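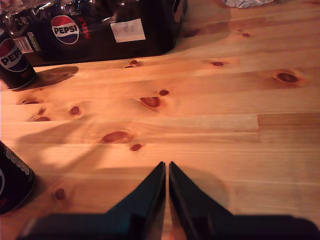 Bench log / Tables and surfaces

03/10/2019

Pine top, glued planks, grain running lengthwise. Cans used as the load because they are what we had: Pepsi Max, a shrink-wrapped multipack plus singles.

Purpose is to decide whether the top stays bare or gets a finish before it goes to Barreto. Rodrigo wants it bare. Carolina wants hardwax oil, two coats. I have no strong view, but bare pine under drinks cans will ring, and the knots will take oil differently from the wood between them.

Procedure as agreed with Gonçalo:
– Multipack at the back edge, film left on.
– Single cans set well apart, clear of the pack.
– Leave 28 hours. No coasters, no wiping.
– Lift straight up, do not slide. Mark each position in soft pencil before lifting.

Notes on the top itself. Knots are dark, reddish brown, and scattered with no pattern I can use. Put at least one can directly over a knot and one on plain grain, otherwise the comparison is worth nothing. Glue lines should be checked by fingertip along the full length. Last batch from Zillier had a step at one joint that caught a can base and tipped it.

Shrink film: condensation trapped under the pack is the worst case, worse than a bare can. Vitória chilled a pack for the November trial and the mark went in deep enough that 10 passes with 180 grit did not clear it. Do not repeat on this top. Room temperature cans only.

Sticker on the pack: leave it alone. If it comes off during handling, keep it away from the pine. The adhesive pulls finish, and on bare wood it holds dirt.

Open points:
– Offcut from the same boards for the oil sample. Belmiro to look in the rack.
– Moisture reading before and after. Meter is still at Sornow – ask for it back.
– Raking light for the ring check. The overhead light hides shallow marks.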